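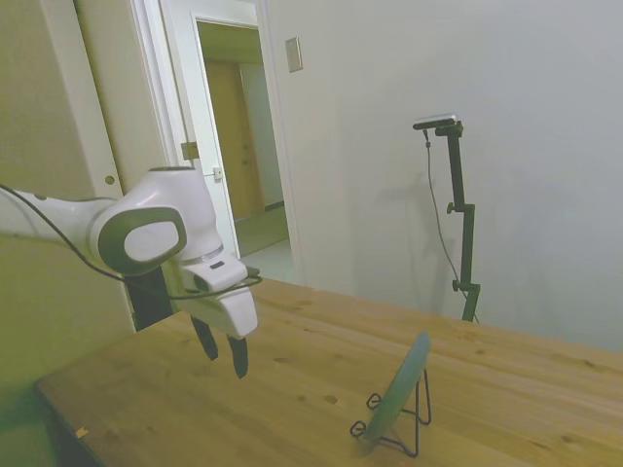
Plate stand keeps creeping forward on pine table, any ideas?

Posted by Casimiro Figueroa, 16th February
3 comments | 18 views

Hello all, and thank you in advance to anyone with the patience to read this, as I do tend to go on a bit when it comes to dishes.

I have a pale teal-green plate that I like to keep on show, and it stands on one of those black wire easel stands, the folding sort with little curled feet at the front and a leg that goes out behind. The table is a light pine one with a good many knots in it, pushed up to a white wall. I bought the stand from a little housewares shop called Brindden back in September, and for the first few months it behaved beautifully. Lately, though, every time I come back into the room I could swear the whole thing has shuffled toward the edge, and the plate seems to me to be leaning back farther than it used to. I haven't had a fall yet (knock on pine!), but I don't want to wait for one.

What I've tried so far:

Wiped the table with a damp cloth and dried it well, in case there was wax on it. Helped for a day, maybe two.

Turned the stand so the feet run across the grain. No change that I could see, although my wife says it was slower. We have agreed to disagree.

Put a folded napkin under the feet. It held very well and looked dreadful, so off it came.

Lightly sanded the tips of the feet with 200 grit paper. I regret this one a little, as I took off some of the black and I'm now worried about scratching the wood.

The plate is 8 inches across, if that matters, and on the heavy side for its size. I've thought about moving it to the Endley shelf in the hallway, but the light is so much nicer where it is.

Share this | 8 shares

Mathias Haslinger replied:

Hi Casimiro, what a lovely color to build a corner around! I'd leave the table alone and look at the stand. Take the plate off first and lay it on a towel, then open the stand and press down gently on each foot. If one of them rocks, the wire has been bent a hair out of true and every footstep in the room will walk it along. Mine did exactly this. I bent the back leg by hand, a tiny bit at a time, until all of it sat flat. Then check how far the leg opens, as a leg that spreads a little more each week will give you that extra lean as well. For the sanded tips, a dab of clear nail polish, left overnight.

Casimiro Figueroa replied:

Mathias, you are a gem. One of the front feet does rock! I had been so busy blaming the tabletop that I never once tried the stand with nothing on it. I've eased the back leg in and it sits much better, and the nail polish is drying as I type (borrowed, with permission). I've put a bit of masking tape down beside the front feet so I can check for creeping over the next while and there won't be any arguments in this house about it.

Mathias Haslinger replied:

Tape is a great idea. If it still moves after that, get the small clear dots they sell for cabinet doors and trim one down for each foot. You won't see them from a chair. Let us know how it goes!

Status: open, waiting on original poster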